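Changing the name of a registered boxing club

Our boxing club in Brestholm is registered under the old name, Kwon Boxing Gym. The members voted in March to become Brestholm Boxing Club. Do our boxers need new record books, or are the old ones still good? We have a home show on 18th April and I am a little worried about it.
Si-woo Son

Old books are fine. Nobody looks at the cover.
Plorker

I must disagree a little with Plorker. In my region the old books stay valid until they are full, but the official at the weigh-in wants to see a letter with both names on it. Please send the regional office these papers:
the minutes of the meeting, signed
the new club rules
the form for change of details

We paid a fee of 20 and waited 3 weeks for the answer. Until the letter comes, enter your boxers under the old name, also on the posters. We had printed 200 posters too early and had to throw them away. Ask also your insurance company, they are often slower than the federation.

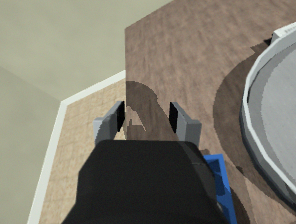 Gripper over the edge of a brown wooden tabletop (computer rendering)

Kyu-ri Ji

Same as Kyu-ri wrote. Our bank wanted to have the letter too, so make copies.
Gellden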